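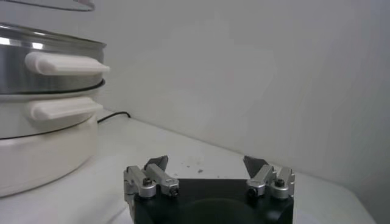 Wrist camera, gripper open, steamer on the left.

Steamer task, part 4: recording by teleoperation

January 2021

The last three posts covered the mount, the network latency and the gripper driver. We are now on to a task with some actual content, which is moving steamed buns from an electric steamer to a plate. I picked it in December after two weeks of foam blocks. Foam blocks all deform the same way and do not care how hard you squeeze them. A bun has a skin, and the skin marks.

The setup is two arms, each with a two-finger gripper and a small camera at the wrist, plus one camera looking at the table from head height. The operator drives both arms from a pair of leader handles. Joint angles on the handles are copied to the arms, scaled one to one, with gripper width on a trigger. There is no force feedback. I left it out to keep the loop simple, and I am less sure of that decision than I was in the fall.

Before settling on teleoperation I tried guiding the arm by hand, in gravity compensation, with one hand on the forearm and one at the wrist. The trajectories were fine. The images were useless for training, as my sleeve was in most of them and will not be there when the policy runs. Hand guiding also moves the elbow in ways the arm would never choose for itself. I still use it for teaching fixed poses such as home and the pre-grasp above the pot.

The wrist views have their own problem. Each camera sees its fingertips at all times, which is good, and also sees whatever lies behind them, which varies more than I expected. A small turn of the wrist brings in the shelf, the laptop and a good length of wall. For the first batch I cleared the shelf before every session. Then I stopped. The policy will have to tolerate a laptop on a shelf, and it may as well meet one in training.
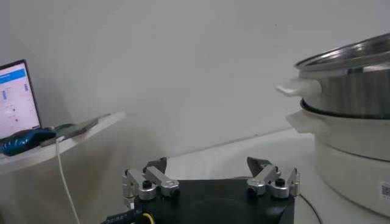 What counts as one episode

An episode starts with both arms at home, the lid off and the plate to the right of the pot. It ends when the last bun is on the plate and the arms are home again. The operator marks both ends with a foot pedal. I tried detecting the ends automatically from arm velocity, but people pause above the pot to think, and the script cut episodes in half.

The rules for the operator are short:

Approach from above, with the fingers already open to grasp width.

Close slowly. If the skin wrinkles under the pads, stop closing.

Lift straight up until the bun clears the rim, then move sideways.

If you drop one, pick it up again and keep recording. Do not restart.

The last rule caused some argument. A clean dataset looks better on paper, but a policy trained only on clean runs has no idea what to do once it is two centimeters off. I keep the recoveries and tag them, so they can be filtered out later if I turn out to be wrong.

Order is left to the operator. Bastian Albers takes the back bun first and works toward himself. I start with the one nearest the plate. Mixing the two gave a policy that hesitated between buns in early tests, so each session now has one order, written into the metadata along with the operator's initials.
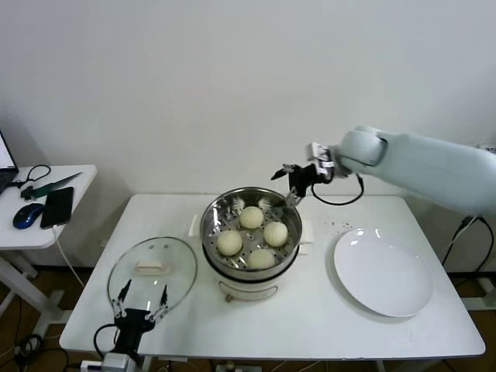

Four buns in the tray, gripper above the back rim.

The rim is the hard part. The pot wall limits the angle at which the fingers can come in, and a bun close to the wall leaves little room for the outer finger. From the head camera it is difficult to judge that gap. New operators tend to look at the head view only and touch the steel with a fingertip. After a few minutes with the wrist view enlarged on the monitor they stop doing it.

Numbers so far

We have 352 episodes, of which 13 are discarded for dropped camera frames. Everything is logged with a common clock, and an episode is rejected if any two streams drift apart by more than one frame. Across the kept episodes there are 3,396 gripper close events, including regrasps and taps that did not hold. That is a lot of closing for the number of buns moved, and I want to see how it splits by operator before recording more.

The target is 1,000 episodes. I do not have a strong reason for that figure. Training on subsets should show whether the curve is still rising, and if it flattens early I will spend the time on pot position instead. At the moment the pot stays near the middle of the table, and the policy has probably learned that as a fact about the world.

The other open item is the second arm. It has little to do once the lid is off. I have considered having it steady the plate, or dropping it from the action space for this task and training on the working arm alone. 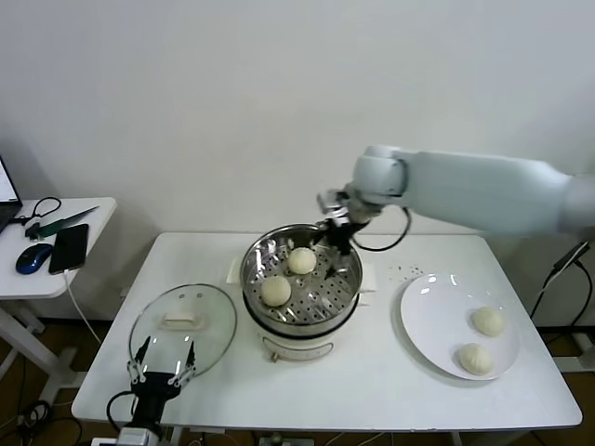

Carola Baumgart wrote in by mail that she would keep the idle arm in the action space, as a policy that has never been shown how to hold still will drift when you ask it to. She also wants the trigger signal low-pass filtered before it is stored. Her operators had a tremor at the closing point, and the model reproduced it faithfully. I checked our logs and the tremor is there in mine as well, at the end of nearly every close. Filtered and raw versions will both go into the next training run.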